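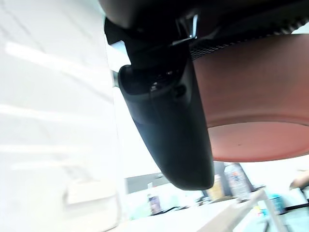 Gøran Forsberg wrote to me that I'd put the whole thing backward in the first version of this entry, and that red tableware ought to be sorted by how it's finished underneath before anybody starts talking about shape. I've moved things around to suit him (mostly), and kept the parts I liked.

Red tableware

Red tableware is my catch-all for bowls, plates and shallow dishes in the brick, rust and terracotta range, whether they're fired clay or just colored to look like it. I keep this entry in the Wolumdale kitchen encyclopedia, which started as a binder and is now a website with a search box that works on good days! The entry covers the ware itself, how it gets washed and put away, and the counters it lands on, which people ask me about more than the ware.

Names

You'll see the same dish called redware, terracotta, earthenware or "the brown one" depending on who's cooking. Strictly speaking, terracotta means baked earth and refers to unglazed or partly glazed low-fired clay. Earthenware is the wider word and includes glazed pieces in any color you like. Redware, in American use, usually means the plain country pottery made from iron-rich clay, the stuff of pie plates and milk pans. Then there's stoneware with a rust-colored glaze, and plastic or bamboo-fiber ware in a terracotta shade, and neither of those is red clay at all. I lump them together here on purpose. People looking for help with a stain don't usually know which one they own, and I'd like them to land on the right page anyway.

Where the color comes from

Iron. Clay with plenty of iron in it turns orange, red or brown when it's fired with lots of air in the kiln, and goes darker or grayish if the air is cut back. Hotter firing pushes the color from salmon toward brick and then chocolate, so two bowls from the same bag of clay can look like strangers. A clear glaze deepens the red a lot, the same way a wet flowerpot looks darker than a dry one. That's the reason so many glazed pieces are a rich color all over and then pale and pinkish on the bare parts.

The underside

Okay, Gøran's section. Turn a dish over and you can learn a good bit about it.

A foot ring is the raised circle most bowls stand on. Potters trim it while the clay is firm but not dry, and it's commonly left bare so the pot won't glue itself to the kiln shelf. Bare clay feels a little gritty and will scratch a soft surface if you drag it. You can smooth a rough foot with fine wet sandpaper, going gently (do it over a bucket, wet the whole time, and don't breathe the dust).

A flat base has no ring. It sits steady and stacks low, but it holds a film of water when you set it down wet, and it's harder to pick up off a smooth counter.

A fully glazed base may show three tiny marks where it rested on little supports in the kiln. These are called stilt marks, and I get letters from people who think they're chips. They're fine! If one is sharp, rub it down.

Small dark specks in the clay or glaze are very often iron too. Some makers sieve them out and some throw extra in. On an old piece a speck that wasn't there last year is worth scraping with a fingernail before you decide it's a feature, as it may just be dinner.

Shapes you're likely to meet

The cereal bowl, deep and round-sided, is the one that ends up doing every job in the house. The coupe plate curves up at the edge with no separate rim, and it sits somewhere between a plate and a bowl, so I've seen it filed both ways and argued over. Ileana Stanciu uses "blate" for these and I refuse to. The pasta bowl is wide and shallow with or without a flat rim. The Spanish-style cazuela is a low, straight-ish dish, glazed inside and usually raw outside, that goes from stove to table. Pie plates slope outward and nest beautifully.

My own shelf is mostly Dumitrescu bowls, a small pottery line I bought up when the shop in Verthorpe changed hands in March, plus a few odd plates with no mark at all.

Washing

Glazed red ware with no cracks can go through hot soapy water like anything else. Unglazed clay is thirsty, and it'll drink dish soap right along with the water and hand it back to you in your next soup. For that kind I use hot water and a stiff brush, with baking soda on greasy patches. Don't soak it overnight. I've done it, and the bowl smelled like a basement for a week.

Dishwashers are a maybe. The rattling does more harm than the heat, in my experience, since low-fired rims chip if you so much as look at them. If you do load red ware, leave a gap on both sides and keep it away from the heavy pans.

Temperature swings are the other thing. Water boils at 212 degrees Fahrenheit, and pouring it straight into a bowl that's been sitting in a cold pantry is asking for a crack. Rinse the bowl with warm tap water first. Same rule going the other way, so let a hot dish cool down before it meets the sink.

Drying takes longer than you'd think. I give glazed bowls 40 minutes in the rack and leave anything unglazed out until the next morning, upside down and propped on a spoon handle so air gets under it. Stacking damp clay is how you grow fuzz.

Counters and sinks

Now for the part everyone writes in about. Red ware gets picked up, rinsed, set down and shoved along all day, and the surface next to the sink takes the punishment. Wood is forgiving and quiet. Laminate does fine if you lift and don't drag. Steel is loud. Marble looks wonderful under a brick-colored bowl, all that white with the gray veins wandering through it, and it's also the one that needs the most thought. Marble is softer than the grit in a bare foot ring, so a bowl twisted in place can leave a dull little arc, and if you're fussy about your stone

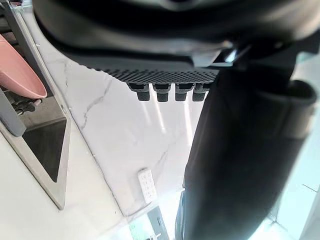 you'll want a folded towel or a cork mat wherever bowls get parked. Put it on the side you naturally reach toward, or you'll never use it.

Acid is the bigger worry, though. Lemon juice, vinegar, tomato and wine all etch marble, meaning they eat a bit of the polish and leave a flat spot you can feel more than see. A dish of tomato sauce with a drip down its side will leave a perfect crescent. Wipe it right away with plain water and mild soap. Skip the vinegar sprays entirely (so many people clean marble with vinegar, and then they write to me). A sealer helps slow down oil and coffee stains, but it does nothing much against etching, whatever the label hints at.

White marble will also show red clay smears from a raw base. These are only surface dust nearly every time, and a damp cloth lifts them. If a ring has settled in, try a baking soda and water paste, covered with plastic and left overnight, then rinsed well. Test it in a corner first. Ryan Dawber swears by peroxide in the paste for pale stone, and it did work on a tea ring of mine, though I wouldn't put it anywhere near a dark counter.

Storage

Heavy stuff low, light stuff high, and the bowls you use every day somewhere you don't have to bend. Seven is as tall as I'll go with a stack of cereal bowls before the bottom one starts making me nervous, and with pasta bowls I stop sooner. A paper towel or a circle of felt between pieces keeps a gritty foot off the glaze below it. Plates can stand on edge in a rack if the rack is padded. Hanging cups on hooks is a separate argument and has its own entry.

Food safety

Old glazed earthenware can contain lead, and so can some newer handmade or souvenir pieces. You can't tell by looking. Home swab tests miss things, so if I'm not sure about a dish I put fruit with peels in it, or keys, and eat out of something else. Crazing, the fine web of cracks in a glaze, isn't a disaster by itself, but liquid gets into the clay underneath and a badly crazed bowl is best retired from soup.

Repairs

A clean break can be glued with epoxy for display. I don't eat from mended pieces and I don't heat them either. A chip on the rim can be smoothed with a diamond file used wet, and touched up with paint if the dish is only for show. Cosmin Ursu asks me to add that broken red clay makes decent drainage cover in the bottom of a planter, just one curved piece over the hole.

See also

Cazuela
Dish racks
Etching (stone)
Foot ring
Pie plates, nesting
Ratudton slipware

Sources and thanks

Most of the counter section comes from my own ruined counters. The glaze notes follow the Ratudton pottery handbook, page 106, with corrections in pencil by Sebastian Manole, who lent me his copy and would like it back.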